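December, early evening, kettle on

My boots are on newspaper by the back door and they'll be there till tomorrow at least, because I went into the stream at Ham up to the shin. Only the left leg! I'm counting that as a success. Last time I came home from a day out with Perihan I had burrs in my hair and one glove.

So, the navigation day. I've been putting it off since the spring, when I booked it in a fit of confidence and then found a reason not to go every time a date came up. But Perihan Aydoğan wore me down in the end (she has this way of sending you a bus timetable with no message attached) and I was standing in the car park at Brulden by half past eight with a compass round my neck like a medal I hadn't earned.

There were seven of us, plus Gun-woo Bae, who runs it. I'd pictured somebody gruff with a beard. He's a slight, cheerful man in a very old orange cagoule, and he began by collecting up our phones and putting them in a biscuit tin, which he then carried in his own rucksack all day. I felt quite bereft for the first half hour. I kept patting my pocket.

We started with pacing. You walk a measured hundred metres along the track and count every time your left foot lands, and then that's your number and you're stuck with it. Mine was sixty-four going out and sixty-eight coming back, and Gun-woo said to do it again, so I did it again and got sixty-six, and he wrote that on the back of my hand in biro. It's still there now, I've just looked. Perihan's was fifty-nine because her legs go on for ever, and she was insufferable about it all the way up to the first gate.

Then bearings. I did know how to take a bearing, in theory, in the way I know how to make puff pastry. You put the edge of the compass along where you want to go, turn the housing till the lines match up with the grid, then turn yourself until the needle sits in its little red shed. Fine at a kitchen table. On a hillside with the map flapping into your face and a hat coming down over your eyes it's a different thing altogether, and my first one was out by a whole half circle. I'd have marched us all straight back to the car park with great authority. A woman called it "the homing instinct" and I laughed so much I had to sit on the wall.

What I liked was that he let us be wrong. He'd say where we were meant to end up – a sheepfold, a bend in the wall, the place where two streams meet – and then he'd walk along behind, saying nothing at all, eating dried apricots. Three of us went merrily past the sheepfold in the mist and only worked it out when the ground began to drop and the map said it ought to be climbing. He asked what we thought we should do about it, and we stood there like children who've broken a window. Go back to the last place you were sure of, was what he wanted us to say. We got there eventually. I've written it in the front of this book in capitals.
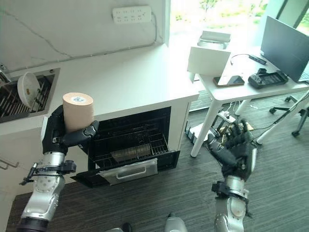 Lunch was in the lee of some rocks above Ham. I'd made the cheese and onion thing in the flask, which had gone to a sort of paste but was hot, and Perihan had flatbreads with something green and garlicky in them and gave me half of one, for which I forgive her the fifty-nine. It was cold enough that we didn't sit for long. Gun-woo got out a little tarp and showed us how he'd rig it if we had to stop for the night, low on the windward side, packs underneath you, everybody shoved in together whether you like each other or not. Then he made us all get under it. Seven near strangers and a smell of wet wool. I was in the middle and it was honestly rather cosy, and I could have gone to sleep if somebody's elbow hadn't been in my kidneys.

He told us about the time he got properly lost, years ago, on the far side of Drorkov, when the cloud came down and he trusted his feeling instead of the needle. Sixteen hours he was out. He said the worst bit was how sure he'd been. He was certain the compass was broken, he'd tapped it and shaken it and very nearly thrown it away. I've been thinking about that ever since, all the way home on the bus and in the bath. I'm exactly the sort of person who would decide the compass was broken.

The afternoon was pairs. Each pair got a card with 4 points on it and a time to be back, and off you went, with Gun-woo somewhere out on the hill where he could see us (he said) and we couldn't see him (true). Perihan did the map and I did the counting and the needle. The first point was a boundary stone and we walked right onto it. I mean right onto it, I stubbed my toe! I don't think I've been so pleased with myself since I passed my driving test. The second was a bit of old wall, and we found that too, after a short debate.

The third was the stream. The card wanted us on the other side, by a hawthorn, and Perihan went over on the stones like a goat and I chose a stone of my own that I liked the look of better. It was not attached to anything. The water came straight over the top of my boot and I made a noise I'd rather not describe, and of course that was the one moment when the orange cagoule popped up on the skyline. He waved. I waved back with one leg in the water.

I had dry socks, thank goodness, because it was on the kit list and for once I'd packed the list properly and not just the bits I fancied. Changed on the bank, put a freezer bag over the dry sock before it went back in the boot, which was Perihan's trick, and it worked well enough although I rustled. We lost a good quarter of an hour over it and had to leave the fourth point. I minded more than I'd expected to. Perihan said turning back on time was the whole exercise, and I said yes, I know, but I wanted the fourth one.

Back at the cars the biscuit tin came round. My phone had counted nothing all morning, being stuck in somebody else's rucksack, and then it had decided I'd done 3,197 steps between getting it back and reaching the front door, most of them round and round the bus shelter trying to get my foot warm. The bus was late. We shared the last of the flask and argued about gaiters. She swears by the Hidine ones her cousin gave her, I think they look like something you'd put on a pony, but her feet were dry and mine weren't, so I hadn't much of a case.

Things to do before the next one, while I still remember. Waterproof the boots, properly, with the tin of stuff that's been under the sink since we moved in. Get a map case, because mine is a sandwich bag and the corner has gone to pulp just where the contour lines get interesting. Practise pacing uphill, as he says everyone's number goes to pieces on a slope, and I can do that on the lane without anyone asking questions. Move the whistle to the chest strap, it was right at the bottom of my bag under the spare jumper where it could have been of no use to a soul.

And there will be a next one. He's doing a night walk after the new year, same hill, head torches off for most of it, and before I'd thought it through I'd put my name on the sheet under Perihan's. I'm a bit alarmed. I don't much care for the dark when it's in my own garden. But I keep going back to that boundary stone coming up out of the mist just where the numbers said it would be, and my big toe is still throbbing from it, and I'd like to have that again.

The kettle's boiled twice while I've been writing this. Tea, then change the newspaper under the boots, then bed. Must ring Perihan tomorrow about the spare glove, I think it's in her hood.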